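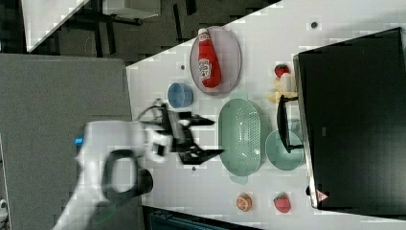 A morning with the kitchen cell at Kurnuser

Posted December 24, 2020

In August our small group from Uniyal was invited to Kurnuser, in the Adport business park, to see how they keep their robot cells running. We have one arm in our own workshop and it stands still more often than we like, so I went with a long list of questions and came back with most of them answered. I promised my colleagues a report soon after the visit. The autumn was full and I am writing it only now, from my notebook, so the order of things may not be exactly as it was on the day.

Kurnuser has several cells in one long room with dark grey carpet. I had expected painted concrete and yellow fences. It looks more like an office from which somebody removed half of the desks. We were shown the other cells quickly, and then we spent the rest of the morning at one of them, which the people there call the kitchen cell. It is a white arm with a black two-finger gripper, working over a white table, and on the table are the sort of things you find in a child's play kitchen: a colander, a small bowl, a plate, toy fruit, a bottle of ketchup. The arm picks them up and puts them in other places, again and again, and the cell is wanted for long periods without a stop. For this reason it is also the cell that gives the most work to the technicians.

The table

The first surprise for me was how much time goes into the table. In our workshop the robot is screwed to a bench and we never think about the bench again. At Kurnuser they begin each shift there. The technician put a spirit level on the white top, first along the long side and then across, and wrote the result in the log book even though nothing had changed. Later she pressed with her hand on each corner. If a corner gives, the feet are adjusted before the arm gets power.

The top is plain white and matt. They had tried a shinier one before, and the ceiling lights made bright spots which the cameras did not like. With the matt top this is solved for the table itself, but the plastic objects still shine. The colander is the worst, I was told, as it is curved and the light always finds some part of it. They do not try to remove the reflections completely. They look at the live picture from the wrist camera, and if the bright spot lies over the place where the fingers should go, one of the lamps is turned a little. I found this very practical. At Uniyal we would probably have had a meeting.

The table is wiped with a damp cloth and after that with a dry one. No spray is used near the arm. The spray goes on the cloth, and this is done at the other side of the room.

The fingers

Most of the wear is at the fingers. They are black and angular, and the technician said they are changed in pairs, also when only one is damaged. If you put a new finger against an old one, the two tips do not meet in the same line, and thin objects turn in the grip. The edge of the colander was her example. It is thin, it is a bit flexible and it is round at the ends, so a small error in the tips shows at once.

The test after a change of fingers goes like this. The gripper is closed slowly on a strip of paper, first at the tips and then further in. The paper must hold at both places with the same pull. Then the arm is driven by hand control until the open fingers are above the colander, and someone checks in the wrist view that there is space on both sides. Only then may the fingers go down. She did it for us without hurry and repeated it from the other side of the table.
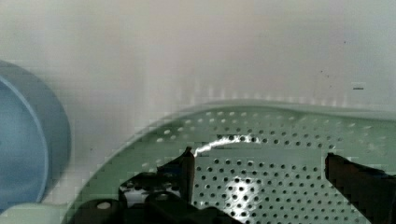
Screws, and what happens when you forget them

The screws of the gripper get their own page in the log. They are checked with a torque screwdriver after every 400 cycles, and the counter for this is a simple one on the control screen which has to be reset by hand. I asked why it does not reset by itself. The answer was that a person who has to press the button will first think whether the work was really done. I am not sure I agree, but I liked that somebody had thought about it.

There is a story behind the rule. In the first weeks of the cell a screw in the gripper came loose during a night run. It did not fall out. It only moved so much that one finger had a little play, and in the morning half of the grasps had failed and there was no alarm, as for the controller everything was in order. They searched in the software for two days. Since then, when grasps begin to fail without a clear cause, the first step is to take the finger between your own fingers and try to move it (with the power off, naturally). We have lost time in the same way at Uniyal, and I wrote this sentence in my notebook and underlined it.

The screws are not glued. They tried thread lock and found that it made the change of fingers slow, and some screw heads were damaged. Now they use a fresh set of screws at each change and throw the old ones away, which costs almost nothing.

Scratches on the black parts are left alone. I had asked if they touch up the worn places with paint. They do not, as paint would come off on the objects. What they do is to pass a fingertip along the edges, and if there is a sharp burr it is taken away with a fine file, outside of the cell.

The cable

The thin black cable near the wrist is what they call the weakest part of the whole machine. It needs a loop long enough for the wrist to turn, but if the loop is too long it catches on things. The black cabinet on the table, with its bar handle that stands out, is the usual place for this accident. Before a new program runs at full speed, it runs once very slowly and one person watches only the cable. This person does not look at the gripper and does not look at the screen.

They buy their cables from Wollex, already cut to length and with the plugs mounted, and there are always three in the drawer. When I asked how often one is changed, the technician opened the log and counted for us the hours since the last change. It was 68. This seemed to me very little, and she agreed that it was a bad month. Normally a cable lasts longer, but that one had been clamped too tightly after a repair and it broke just at the clamp.

The way they fasten it now is soft: a strip of hook-and-loop tape, closed so that the cable can still slide with a light pull. No cable ties on the moving parts. Cable ties are forbidden in the room, and there is a box near the door where visitors may leave theirs. I thought this was a joke until I saw that the box had something in it.

The wrist camera

The small camera at the wrist looks forward past the fingers, so the gripper is always in its view. This is useful for maintenance. They keep a printed reference view beside the screen, with the outline of both fingers drawn on it in pen. After any work on the wrist the live view is compared with the print, and if the fingers are not where the pen says, the camera has been pushed. Usually it is enough to loosen the bracket and turn it back.

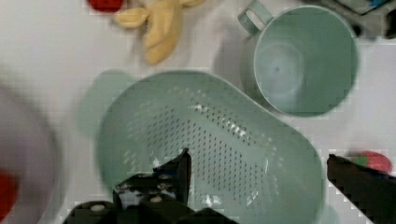 The lens is cleaned with a rubber blower and, if this does not help, with a dry lens cloth. Fingers leave grease and so does the ordinary cleaning cloth, so the lens cloth lives in its own closed bag. The technician also showed us that the things lying near the side of the view are often soft and a bit smeared when the arm moves, and that one should not start cleaning because of this. One should stop the arm, wait for a still view and only then judge. A new employee had cleaned a perfectly good lens every morning for weeks, she said, and in the end there were fine scratches on it.

They check the focus on the holes of the colander. I find this idea very clever and very cheap. The holes are small and regular, and you see immediately if they run together. We have a printed test card for the same purpose and it gets lost all the time.

Questions from our side

Somebody from our group asked about the toys. Do they break? Less than one would think. The hard plastic ones suffer mostly at the edges, where the gripper takes them. A toy with a crack is taken out, as a crack changes how it bends and can also scratch the fingers. The soft objects are washed by hand and must be fully dry before they come back to the table. There is a bin below the table, but I forgot to ask what goes into it.

Another question was about who is allowed to open the gripper. At Kurnuser it is only two people per shift, and their initials must be in the log with the time. With us everybody may do it, and I suppose this explains some things.

I also wanted to know how they deal with the emergency stop during maintenance. It is pressed first, before the main switch is turned off, and it is released last, after the table has been cleared of tools. The tools lie on a tray with a drawn shape for each one. The arm does not get power while a shape on the tray is empty.

What we changed afterwards

We have ordered cables with a longer loop and we removed the cable ties from our arm. The paper test is now on a sheet next to the controller. The tool tray is still a plan, because our tools do not fit on any tray that we own. For the focus check we bought a colander, a metal one, and it reflects terribly, so we will look for one in plastic after the holidays.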